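Sorting by Color: Our Tabletop Layout
Student project report, Asabe Adeyemi

So my part of the project was the table, and I ended up caring about it way more than I expected to! The idea was simple: pick small household things, set out a couple of containers, and see how easily a person could tell which thing goes where just from color. I started planning in September and rearranged everything more times than I want to admit (sorry, roommates).
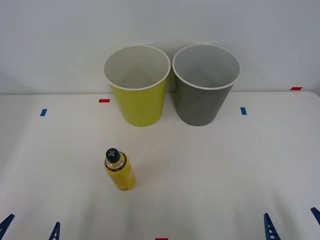
Clira Lab Student Team, Department of Design

I went with a yellow-green cup and a gray one, side by side near the wall. The little yellow bottle was my favorite item because its color is so close to the yellow-green cup, and I figured people would match the two without even thinking. My first draft of the plan had patterned bowls, and I'm glad I dropped them. Too much going on.

I asked 17 classmates to tell me where they'd put each item, and most of them took the color hint right away. A few wanted to sort by size, which threw me off for a while, so I rewrote the instruction card.
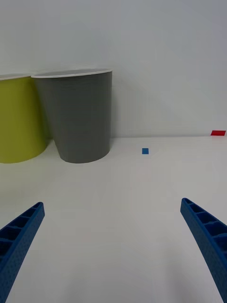
The other thing people brought up was the white table against the white wall. I like how clean it looks, but two classmates said it felt kind of like a dentist's office. Fair enough! I'd still keep it, since the colors are so easy to pick out. Next time I want to try a third cup in a color that's harder to name, maybe a dusty teal, and I still have to type up the comments from the last few cards.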